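Two Hands on One Cloth

By Kaja Krūmiņa

The workshop at Skuvby is on the second floor, over a bicycle shop, and by three in the afternoon the radiators make it too warm for a jacket. Justinas Butkienė has a jacket on anyway. He is standing by the bench with a set of fingertips in each hand, the short ones and the long ones, and he wants me to feel the difference before he puts either of them on the arms.

I press them with my thumb. The short ones are hard, almost like a shoe heel. The long ones give a little at the end. I tell him that I would choose the long ones, and he nods in the way people nod when you have given the usual answer.

For five weeks this team has compared grippers for a simple household task: two arms pick up soft things from a table and put them where they belong. Soft things are still difficult. A metal part has the same shape on Tuesday as it had on Monday. A cloth has a new shape each time you let it go, and a gripper that is excellent with boxes can be quite helpless with a hem.

The candidates are two. The Gil is a narrow gripper with a light grip and thin fingers. The Gondholm is wider, closes with more force and weighs 336 grams more at the wrist. On paper this is a small number. When the arm is stretched far over the table, Justinas says, you can see it in the motion, a small nod at the end of every move.

"I was for the Gondholm from the beginning," he told me. "I like a strong hand. Then we gave it a cloth to fold and it took the tablecloth also."

This is the problem which occupied most of my visit. The work surface has a printed sheet on it, because tables in homes have things on them, and the fingers must take the upper layer of fabric and leave the lower one. If the fingertips come down two millimeters too low, they pinch both. If they come down two millimeters too high, they close on air. The pattern does not help the cameras either. Flowers and leaves are full of edges, and the software is fond of edges.

The team keeps the bench mixed on purpose. Dark clothes, light cloths, a basket, small things that are easy to push away by accident. The arms ride on a beam at the front and reach inward, so they are always a little in each other's way.

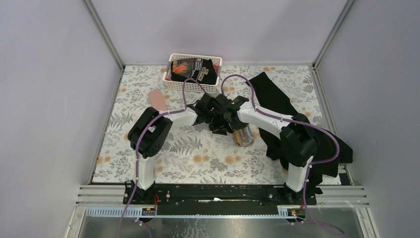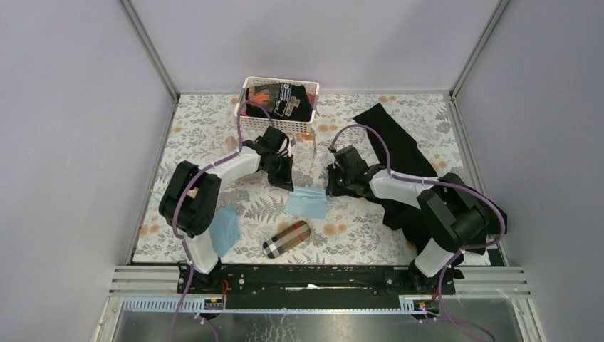
Where the arms meet

When both wrists work over the same small area, the cables become important. I had not thought about cables before I came. On these arms they run outside, in big loops, and the loops need room to open when the elbow bends. With the earlier controller from Gurkov the planner knew nothing about them. It calculated a perfect path for the arms and let the cables look after themselves. Now each wrist carries an invisible balloon in the software, and the other arm must stay outside it unless the task asks for a meeting.

Folding asks for a meeting. Each gripper has to hold one corner, the two must pull with the same tension, and then they must move as a pair. The Gil is better at the start of this, since its fingers are thin enough to slip under an edge. The Gondholm is better afterward, when the cloth is heavy and wants to slide out. I watched the Gil lose the corner of a thick garment again and again – always the same corner, always at the same height. With a thin cloth it did not lose anything while I was there.

Justinas writes every try in a log, and the log had 795 lines on the day of my visit. He showed me the column he considers most useful. It is called "how", and it is filled in by hand. "Slid out slowly." "Took two layers." "Pushed it away before closing." A success rate can tell you which gripper is winning, he explained, but it cannot tell you what to change.

The fingertips question

In the end much of the difference between the two grippers is in the last few centimeters. The team put the soft long tips on the Gondholm, and it stopped taking the sheet so often. They put the hard short tips on the Gil, and it became worse at nearly everything except small stiff objects. Changing the tips takes 45 seconds with one screwdriver. Changing the gripper takes most of a morning, with calibration of the wrist cameras after it.

So the advice I heard in Skuvby was quite practical. Buy the tips before you buy the second gripper. Test with the fabrics you will really have, and include black ones, where the folds are hard for a camera to find. Leave more cable than looks tidy.

I asked which one they will keep. Justinas put the long tips in his jacket pocket and said the Gil will stay on the left arm for now. About the right arm he and his colleagues do not yet agree – they will argue about it in August, when the heavier clothes are finished.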